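Trellness Round Mat, grey

Woven table mat from the Meslow series. The weave is tight, so crumbs stay on top and you can shake them off easily. Wash by hand in cool water and dry it flat – please do not use the dryer.

Sold in packs of 2 or 5. Orders over 71 euros ship free from our Grornside store. Questions about large orders go to Onni Pelkonen.

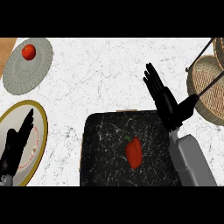
Round woven mat in grey, on white marble.

Also available: Espiritu table runner.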